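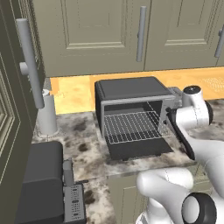
Carnet du club de robotique : la porte du four, de la simulation au bras réel

Publié en mars, rubrique Projets étudiants

Le club de robotique de l'école Pappas consacre son second semestre à une tâche unique : la manipulation, par un bras robotisé, de la porte et de la grille d'un petit four de table. Le sujet a été retenu à l'automne parmi les propositions des membres, et il servira de support à notre participation au concours Amdale, catégorie « environnement domestique ».

La cuisine simulée comporte un plan de travail marbré, des meubles hauts vert sauge et une crédence jaune orangé. Le four y est posé au centre, porte rabattue à plat vers l'avant, et le bras blanc intervient par la droite. Ce décor fait partie d'une série de variantes engendrées par Jinuleck, l'outil que nous employons depuis la rentrée. Les couleurs, les matières et la disposition des appareils changent d'une variante à l'autre ; la tâche demeure identique.

Organisation du travail

Les membres se répartissent en deux groupes. Le premier prépare les scènes et vérifie la cohérence des collisions, en particulier au niveau de la charnière et de la grille métallique, dont les tiges fines ont longtemps posé difficulté. Le second rédige les programmes de commande et dépouille les essais. Une séance commune, fixée à 17 heures, permet de confronter les résultats avant toute modification du code partagé.

État d'avancement

La campagne de février portait sur 320 variantes de cuisine. Une première série de 2000 essais a mis en évidence un défaut récurrent : la pince abordait la porte ouverte selon un angle trop fermé et venait heurter le bord de la grille. La trajectoire d'approche a été reprise, puis soumise à une seconde série de 3000 essais. Le taux de réussite s'établit désormais à 97 % pour la fermeture de la porte. L'extraction de la grille reste nettement en retrait et ne fera l'objet d'aucune communication chiffrée avant la prochaine campagne.

Il convient de rappeler que ces résultats concernent exclusivement la simulation. Le transfert vers le bras de l'atelier Zuker est prévu en mai, sous réserve de la disponibilité des locaux. Le frottement de la charnière réelle devra être mesuré au préalable, les valeurs actuelles du modèle provenant d'une estimation.

Informations pratiques

Les étudiants de première année souhaitant rejoindre le groupe chargé des scènes peuvent déposer leur candidature jusqu'à la fin du mois. Aucune connaissance préalable de Jinuleck n'est exigée ; une pratique élémentaire de la programmation est en revanche demandée. Le règlement du concours Amdale est consultable au secrétariat du club.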